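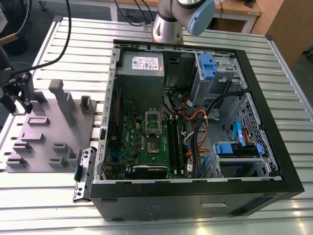
*Torre Dell abierta, sin panel lateral, sobre la mesa de trabajo.*

# Plondelik: registro de consumo eléctrico en oficinas pequeñas

Plondelik reúne lecturas de consumo de ordenadores de sobremesa, monitores e impresoras en oficinas pequeñas. Lo empezó Chrysanthi Kokkinos para decidir qué equipos convenía retirar en la gestoría Estrella y después se amplió a otros locales.

La versión actual contiene 1,474 sesiones de medida. Una sesión va desde que se enchufa el medidor hasta que se retira, normalmente una jornada completa.

## Contenido

- `sesiones.csv` – una fila por sesión
- `lecturas/` – un archivo por sesión, con una lectura cada 25 segundos
- `equipos.csv` – inventario de los equipos medidos
- `locales.csv` – tipo de local y horario de apertura, sin dirección
- `scripts/` – limpieza y resúmenes

Los CSV usan coma como separador, punto decimal y UTF-8. Si los abres con una hoja de cálculo en configuración regional española, importa las columnas numéricas a mano o las potencias saldrán multiplicadas por mil.

## Campos de `sesiones.csv`

| Campo | Tipo | Notas |
|---|---|---|
| `id_sesion` | texto | coincide con el nombre del archivo en `lecturas/` |
| `id_equipo` | texto | clave de `equipos.csv` |
| `id_local` | texto | clave de `locales.csv` |
| `hora_inicio` | hora local | formato de 24 h |
| `duracion_min` | entero | |
| `energia_wh` | decimal | acumulado del medidor |
| `pico_w` | decimal | máximo de las lecturas, sin suavizar |
| `reposo_w` | decimal | vacío si el equipo no llegó a suspenderse |
| `observaciones` | texto libre | en español, a veces en griego |

## Cómo se midió

Los medidores son Delteck de enchufe, colocados entre la toma de pared y el equipo. Las regletas se midieron aparte y llevan el prefijo `R-` en `id_equipo`. No se pidió a los empleados que cambiaran sus hábitos.

Grigoris Rallis comparó los medidores entre sí con una carga resistiva antes de cada tanda. El que llevaba la etiqueta 4 daba lecturas altas por debajo de 5 W y se dejó de usar; sus sesiones siguen en el conjunto con `medidor_dudoso` en las observaciones.

## Problemas conocidos

- 18 sesiones no tienen `energia_wh` por cortes de luz en el local. La potencia sí está en `lecturas/`.
- El cambio de hora de octubre no está corregido. Las sesiones nocturnas de esa tanda tienen una hora repetida.
- Las impresoras láser dan picos muy cortos que caen entre dos lecturas. `pico_w` no sirve para dimensionar una línea.
- En `equipos.csv`, el año de fabricación es el de la pegatina cuando la había. Si no, está vacío – no lo hemos estimado.
- Casi todos los locales son gestorías y academias. No extrapolar a comercios.

## Uso de los scripts

```
python scripts/limpiar.py --entrada lecturas/ --salida limpio/
python scripts/resumen.py limpio/ --por equipo
```

`limpiar.py` elimina lecturas duplicadas y no toca los originales. Para los gráficos hace falta Druto, que se instala por separado.

## Cambios

- **0.3** – añadidas las regletas. Paraskevi Nikolaidis revisó los horarios de `locales.csv`.
- **0.2** – `reposo_w` pasa a ser la mediana, antes era el mínimo.
- **0.1** – primera versión, solo Estrella.

## Licencia y contacto

Datos bajo CC BY 4.0, scripts bajo MIT. Las correcciones se envían como incidencia en el repositorio, indicando `id_sesion`. Mantienen el conjunto Chrysanthi Kokkinos e Iason Dimitriou.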